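Flunddale Two-Arm Tidy-Up Set

README, last updated 28 March 2023

Hi, and welcome! We're the Flunddale student robotics club, and this is our first shared data set. Two arms on one rail, one little yellow table, and packets that have to be sorted between the table and the floor. We love this task!

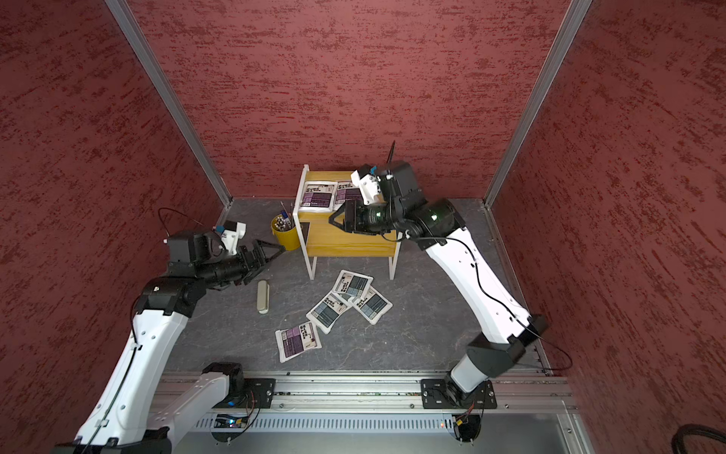
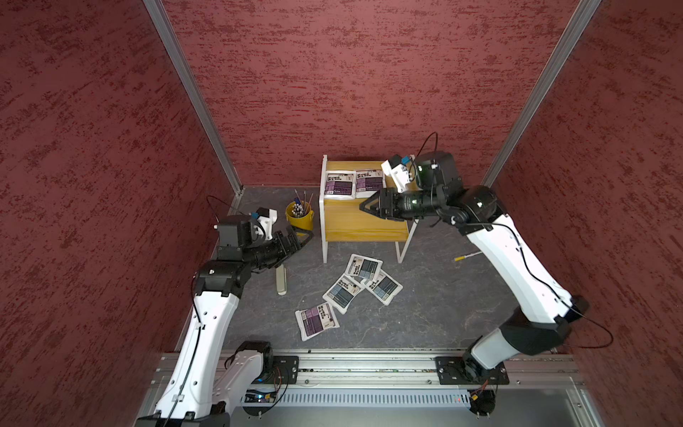 Both views: the red-walled booth, right gripper over the packets on the table, left gripper toward the yellow pen holder.

What you get
1,000 episodes in all, 100 of them held back for testing
77 episodes marked "retry" (keep them, they're great for learning recovery)
Left and right arm logs in separate folders

Getting started
Unpack everything into one folder called fideo, then run check_set first. Start with the short episodes, they load fast.

Known problems
Small print on the packets is hard to read at this size. Episode names changed in October, so old scripts need the new prefix.

Questions or fixes? Write to Socorro Cáceres, our data lead. We'd love to see what you build!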